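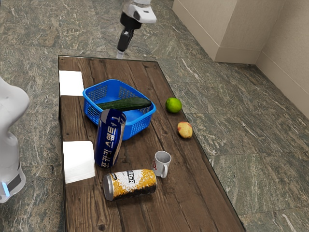

Gollero Tabletop Kit – pre-purchase safety and acceptance checklist
Checked at: Tyagi, handling cell group
Supplied by: Skollberg, trial license
Result so far: HOLD

What is on offer

Gollero is a simulated tabletop cell. Skollberg sells it as a place to try out pick and place programs before they go to a real arm, and the sales sheet says a program that passes in Gollero needs only "light confirmation" on hardware. We would be using it ahead of our Eltell cell, where people reach over the table between cycles. "Light confirmation" is therefore the phrase this checklist is mostly arguing with.

Marks used: OK, OPEN, FAIL, N/A. A mark without a comment doesn't count.

Section A. Paperwork

A1. Written statement of what the simulation does and doesn't model
FAIL. We received a brochure. It says "full contact physics" and leaves it there. Asked for friction, object weights and gripper force limits in January and got the brochure a second time.

A2. Test evidence for the claimed success rate
OPEN. The claim is 95 percent over 1238 runs. No breakdown by object, and no word on what counted as a success. Did a can that was picked up and then put down on its side count? We would like to know that before we repeat the number to anyone.

A3. Version number shown in the software and on the license
OK. They match.

A4. Clear wording that a pass in simulation is not a safety approval
FAIL. The only wording is in the license terms, well past the point where most people stop reading. It should be on the results screen.

Section B. Cell layout

B1. Arm position relative to the table can be checked against a real floor plan
OPEN. The arm stands on the floor beyond the left edge of the table and reaches across to hang its gripper at the far end. Fine as an arrangement. The kit gives a base position, but we found no drawing to hold it against, and our floor has cable covers where theirs has polished stone tile.

B2. Walls and fixed structure included in collision checking
OPEN. There is a beige wall on the right with a block standing out from it. Skollberg says it is "part of the environment." We asked whether the arm would stop if it touched it, or pass through. Still waiting. Test it ourselves by commanding a slow move toward the block.

B3. Room for a person to approach the table
FAIL. No person model in the trial version. It is listed as an add-on – priced separately – and for a cell like ours it's the part we would most want.

B4. Status light on the base follows the arm state
OPEN. A blue strip glows at the base. Nothing in the manual says what blue means. On our floor a light that means nothing is worse than no light, so find out or switch it off.

Section C. Objects and contact

C1. Mix of shapes similar to the real job
OK, with reservations. The default table is better than I expected: a mug, a lime, a small yellow and red fruit, a standing can and another on its side, and a basket with a cucumber lying across it. Round things near a table edge are a fair test. All of it is still grocery-sized and clean, and half of what we handle is in torn film.

C2. Objects at rest stay at rest
OPEN. Leave the scene untouched for 4 minutes with the arm parked and compare positions at the start and end. The cucumber is the one to watch, as it is resting across the basket with little to hold it. Any creep means the contact settings need work.

C3. Standing can is truly upright
OPEN. From one of the kit's viewpoints the dark blue can by the front left corner of the basket looks tilted a little to the left. From another it looks straight. I assume this is the camera angle. Read the can's pose from the log and write the figure down; assuming is how we ended up with this checklist.

C4. Thin paper behaves like paper
OPEN. There is white paper in two places along the left side of the table. Push it with the gripper tip. If it slides as one rigid slab, mark FAIL and keep paper out of any results we quote.

C5. Gripper can be closed on a perforated wall
OPEN. Try the basket rim, then the side. Many simulators treat an open grid as a solid box, which makes the grip look far more secure than it would be.

C6. Dropped objects reach the floor
OPEN. Nudge the lime off the right edge. It should fall, bounce a little and be reported as dropped. If it vanishes from the log, we can't trust A2 at all.
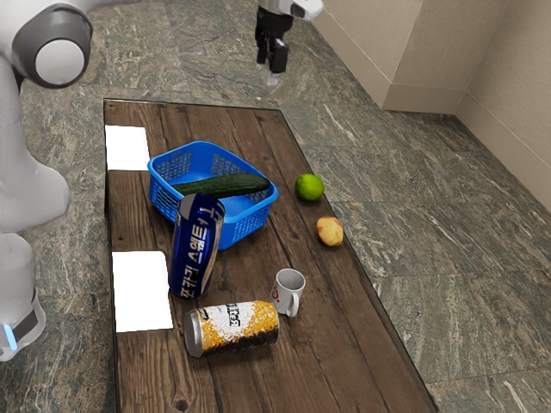

Section D. Stops and faults

D1. Emergency stop available in the software
OK. The button is where you would look for it and is large enough.

D2. Stopping distance modeled
FAIL. The arm freezes at once, at any speed. No real arm does that with a load on it. Anyone who learns their clearances here will set them too small.

D3. Lost grip reported
OPEN. Lift the can that is lying down, open the fingers halfway through the move and read the fault list.

D4. Restart after a stop needs a deliberate action
FAIL. Closing the warning window restarts the cycle. Skollberg calls it a convenience feature.

D5. Behavior with bad input
OPEN. Send a target below the table surface, then one inside the wall.

Section E. Before any license is signed

E1. Run 14 of our own programs in Gollero and on the Eltell cell at reduced speed, and keep both logs.

E2. Get a written answer on A1, A2 and B2. A phone call won't do – we have had the phone call.

E3. Strike "light confirmation" from the quote. Full hardware checks stay in place whatever the simulation says.

E4. Price the person model as part of the base package and ask again.

Comment on the whole

As a way to catch silly path errors early, I can see us using it. The picture quality is good, and that worries me slightly, as the demo had the room nodding along before a single number had come up. D2 and D4 have to be fixed before anyone uses it for training. HOLD stays until Section C is complete.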